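March, late

Up at 6, no coffee left, only the decaf Mélanie brought over at Christmas. Drank it anyway. Rain all morning and the bus from Trelside didn't come so I walked down to the landlord's office with the papers inside my coat. Ginette Sutherland at the desk, very nice, took the deposit check and gave me a reciept and then wanted it back to fix the date. 3640. That's the whole savings acount minus what I need for the van. Felt sick signing it. Felt fine by the corner.

So the flat is mine from the first. Two rooms and the kitchen. Back window sticks. Glenys says soap on the runners, I say plane it down, we'll see.

Called Mum, she asked about closets for twenty minutes. There is one closet. Did not say so.

Must remember: meter reading, forward the mail, ask Ionuț if he's still got the hand truck. He owes me for the couch. Also return library books, 2 of them overdue and one I can't find at all, probably under the bed with everything else.

Kitchen is what I keep thinking about. Six years of that hot plate on Flotanel Street, one pan at a time, rice going cold while the eggs cook. Want a proper black top, flat, rings marked on it, wipe it down and done. Évan swears by gas. Évan also burned his sleeve off last summer.
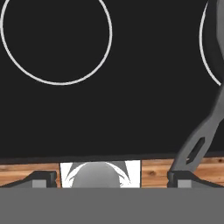
Later, 9 pm

Packed 3 boxes. Books too heavy, had to unpack one and start over with towels in the bottom. Tape ran out. Found Dad's old tin opener and the letter from McKinnon I was sure I'd thrown out, read it, put it back in the drawer. Not tonight.

Soup from a can. Knees hurt. Neighbor's TV going through the wall again, some quiz thing, I got most of them right.

Tomorrow: tape, coffee (REAL), call about the van before they close at noon. Bed.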